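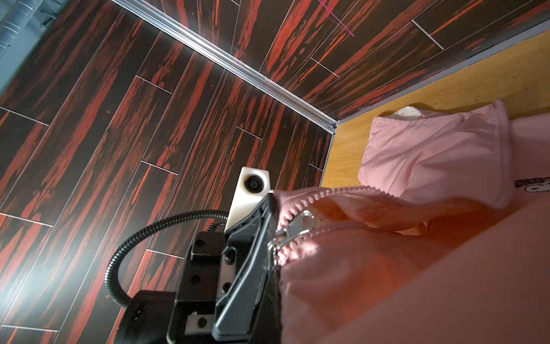 # Can a robot arm do zippers and folding in a small laundry shop yet?

**Posted by Closari, May 8, 2019**

Hello to all. I have a small laundry and mending shop, and I do most of the work by myself. Every day there are many soft things with zippers: bags, jackets, cushion covers. Before a piece goes to the customer I close the zipper, turn the corners out, and fold it. It is not difficult, but it is slow, and my hands are tired in the evening.

My nephew says that an arm with two fingers can do this now. He found a used one for 2000 dollars, without the computer. I would like to know from people who have tried:

- Can such an arm find the pull of a zipper and close it without catching the cloth?
- Can it fold something thin and slippery?
- Must I stand beside it all the time?

I do not need it to be fast. If it works slowly while I iron, I am content. Thank you in advance, and excuse my English, please.

**Tsolakis**

Save your money. Buy a folding board.

**Saltico**

I will try to answer in the order you asked, as I spent a good part of the winter on the same problem. I am a hobby person, not an engineer, so please take my opinion with care.

Zipper first. To hold the cloth near the zipper is the easy part. To close it, you need one hand which keeps the tape straight and another hand which pulls. With a single arm you must fix the other end with a clamp, and then somebody has to put the clamp. In January I made 88 attempts with a small cosmetic bag. The slider went to the end in 4 of them, and in 2 of these the lining was caught in the teeth. Perhaps a more patient person would get a better result.

Metal pulls are also a trouble for the camera when the lamp is strong. I had to move my lamp three times before the picture was good enough. A pull which lies flat on the cloth is harder than one which stands up, because the fingers must go under it.

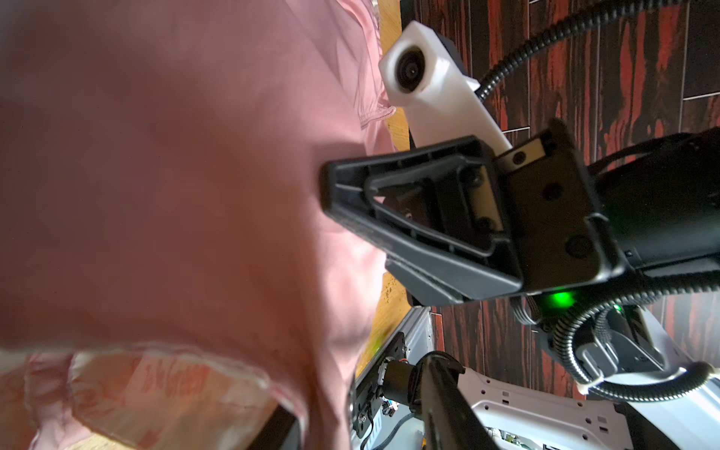
Folding is a different kind of difficulty. A towel is possible, if it is always the same towel and you always put it in the same place. Shiny cloth slides away when the finger pushes on it, and a ruffle or a gathered seam makes small bumps, so the arm takes two layers when you wanted one. When I pressed harder, I only moved the whole piece across the table. A thin rubber cover on the fingertips helped me a little.

About standing beside it: yes, for now you must. I never left mine alone with the property of another person, and I would advise you the same.

If you still wish to learn, buy it for learning and not for the shop. Begin with a thick cotton napkin. Ask also how much the computer will cost, as this was not small in my case.

**Closari**

Thank you both. The answer about the clamp is very useful, I had not thought of the second hand at all. I looked at the folding board on the Trekgate page and it is too wide for my counter, but maybe I can cut it. My nephew is a little disappointed. I told him he can practice on my own cushion covers, if he opens the zippers again afterward.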